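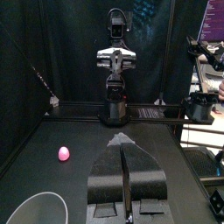
Egg dye on a dark bench: color, staining, where to set them down

azou_bench
Posted 7 February 2021

I'm getting a batch plan ready for April. 60 eggs, white shell, one color (pink). My trouble last year was flat spots where the egg sat while the dye was still tacky. What are people resting them on? My bench top is matte and dark, and I'd like to keep it that way.

riviere_m
Wire rack with 3 mm wire. Contact area is small and the mark is hard to find afterward. Paper towel pulls dye off the shell, so skip it.

skoryk
Disagree on the rack. Wire leaves a line, and on pink a line shows more than a spot does. I use pins pushed through foam board, points up. Blot the bottom of the egg once before it goes down.

riviere_m
Only if you lift it out dripping. Hold it over the cup until it stops, then rack it.

jayawardena_a
Vinegar matters more than the rack. Too little and the color never bites, so it smears on anything. What dye is it?

azou_bench
Brullus powder, the pink. One spoon of vinegar per cup, 235 ml of water.

jayawardena_a
I'd double the vinegar and leave the rest alone.

skoryk
Double is a lot. Shell gets chalky if you forget one in there. Go up by half and test on a single egg first.

hrytsenko
On the bench question: a matte black top hides dye but shows every water ring. Wipe with plain water before it dries. Also keep the dye cup well to one side of the finished eggs -- splashes carry farther than you'd think.

azou_bench
Thanks. Will test pins against wire, same dye, same time in the cup, and post both.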